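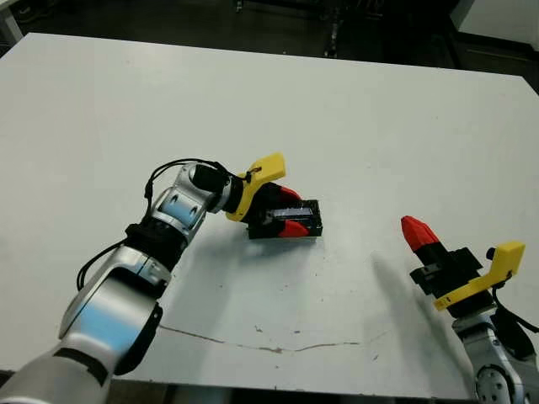 Month three of owning a big white table. A thread for anyone who has one in an online cart right now and is feeling optimistic.

I bought white because the listing said it would "open up the room." The room is the same size. What opened up is my awareness of every crumb, pen tick and pepper flake in a 30 foot radius.

The specks in the middle come in two kinds: the ones that wipe off and the ones that live there. You find out which by scrubbing each one like a fool.

And then there's the line. Long, thin, brownish, wanders across like a river on a map of somewhere flat. Stain or crack? I have asked 5 people and gotten 5 very confident answers.

Tried so far on the line: dish soap, baking soda paste, one of those white foam erasers, staring.

The foam eraser gets its own post. It works! It also leaves a shiny patch on a matte top, so now you have a clean spot that looks like a stain. Do the whole surface or leave it alone.

The top is a Tekside, if you're wondering. Their care card says "avoid liquids, heat, abrasives and sharp objects." So, a table for looking at.

Somebody will reply "just sand it and oil it." It's white, my friend. There is nothing under there I want to meet.

Current plan is a $33 desk mat from Urkix laid right over the bad stretch. It comes in gray, dark gray and a green that photographs as gray. I've had the tab open since October.

Other option is the Heitmann refinishing kit. Two coats, a light sanding in between, then you can't put anything on it overnight. Where would all my stuff go - the floor? The floor is dark. It shows dust.

Anyway if you've gotten a brown line out of a matte white top, tell me what you used and how much you regret it.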